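Dikodow Releases Mokach, a Typeface Family for Lettering on Products

LOSTGATE, 2023-07-17 – Type studio Dikodow today released Mokach, a sans serif family drawn for names, labels and short instructions that are printed directly on objects. The family comes in six weights and is available now through the studio's website.

Mokach is meant for appliances, tools, instrument panels, storage bins and other goods where the lettering has to be read from different angles and often in poor light. Most type used for this work was first drawn for paper or screens. Small openings in letters such as "e" and "a" can fill with ink when they are printed on plastic or painted metal, and thin strokes can wear away with handling.

"We kept getting calls from manufacturers who had picked a typeface they liked on the computer and then didn't like it on the part," said Sneha Srivastava, who led the design. "The letters were closing up, or the spacing looked too tight once it was on a curved lid. We started fixing those files one at a time, and after a while it made more sense to draw the whole thing from scratch."

Each font in the family contains 1510 glyphs, covering Latin, Greek and Cyrillic scripts along with arrows, units of measure and a set of fractions. The openings in the lowercase letters are wider than usual, and inside corners are cut back slightly to leave room for ink spread. The figures all share one width so that scales and part numbers line up. 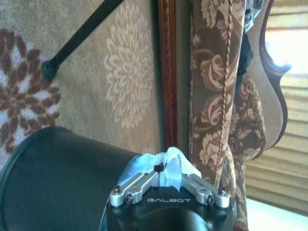 Spacing took up the largest share of the design work. Mokach has separate spacing settings for text in capitals, and these can be turned on in any program that supports OpenType features. Capitals used alone for a name usually need more air between them than the same letters in a sentence, and the effect grows when the type is lighter than the surface behind it. The GALBOT name, in light gray capitals set well apart on matte black, is the kind of lettering this setting is intended for. A second setting is slightly tighter and is meant for dark type on white or pale surfaces.

The fonts were tested with Nigatu, a pad printing and screen printing shop in Lostgate. Over roughly 30 press runs, the shop printed sample words on coated steel, glass and several kinds of molded plastic. The results led to changes in the two lightest weights, which were made a little heavier, and to a redrawn "R" and "S."

"The S was the problem letter," said Ida Bauerfeind, production manager at Nigatu. "On the textured plastic it came out darker in the middle every time. They sent a new one, we ran it again, and that one held up."

A printed specimen shows all six weights at actual size on light and dark backgrounds – it also includes a page of minimum sizes for common printing methods. Copies are free to design schools on request.

Italics are planned for September and will be sent at no charge to customers who have already licensed the full family.

Availability

Mokach is sold by single weight or as a complete family. Licenses cover print, packaging and product marking. Web and app licenses are sold separately. Trial fonts with a reduced character set can be downloaded from the Dikodow website.

About Dikodow

Dikodow is an independent type studio based in Lostgate. It designs retail typefaces and custom lettering for manufacturers, publishers and public agencies.

Press contact: Sneha Srivastava, Dikodow, Lostgate. Specimen pages and sample settings are available on request.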